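Brake dust, the other stuff coming off your car

Stand at the bottom of Plutley hill at 8 in the morning and breathe in. Metallic. A bit like licking a key. No smoke to speak of, half the traffic is hybrid or electric now, and still there's that taste.

Brakes. Tires too, but mostly brakes on this hill.

For years the whole argument over car pollution was about the tailpipe. Fair enough, the tailpipe was filthy. But every time a pad grips a disc a little of both gets ground away, and a good part of it is fine enough to float. Exhausts got cleaner. Brakes stayed pretty much the same - cast iron, friction pad, squeeze.

Tiziana Vitale has been fitting pads for longer than she wants printed. Her workshop, Marras, is a two-ramp place behind the Plutley bus depot, and she has opinions. "People come in and complain about the black on their wheels," she says. "They want a wheel cleaner. I tell them, that's only what stuck. Where do you think the rest went?"

Good question. Some of it goes in the gutter, then the drain, then the river. Some of it goes up people's noses. 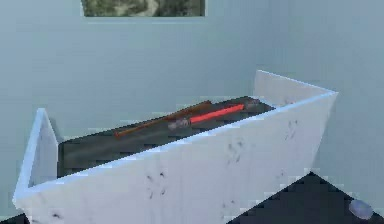

Open white bin with a few dark marks on its side.

So what can be done. Electric cars help, up to a point. Regenerative braking means the motor does most of the slowing down and the pads get an easier life. Vitale sees EV pads come in after years looking nearly new, sometimes with rust on the discs from lack of use. Heavier cars though, and weight is hard on tires. Swings and roundabouts.

Then there's coated discs. Tramositz, a small parts maker, sells a hard-faced one that it says sheds far less than plain iron. It also costs about what you'd expect. A pair for the front axle of a family hatchback is $400, before labor, and thats a tough sell to someone who came in for a squeak.

The other idea is to catch the dust at the caliper. Zivimik has a little housing that sits behind the pad and sucks the air through a filter. Delivery vans are the target, all that stop and start. Drivers I spoke to had no complaints except one, who said it whines when you pull up at lights. Filter change every 3 months. Vitale has fitted two so far and is on the fence. "Nice idea. Who's going to remember the filter?"

Cheaper options exist. Slow down earlier. Leave a gap. Coming off a road at 60 and standing on the pedal at the last second makes a lot more dust then lifting off early and rolling in - every instructor in the country has been saying so forever, for other reasons.

And get seized calipers looked at. A dragging brake wears all day long, every mile, even when your foot is nowhere near it. If one wheel is much blacker than its partner, or hotter after a short drive, book it in.

Back on the hill, the school run is starting. Brake lights all the way down to the depot.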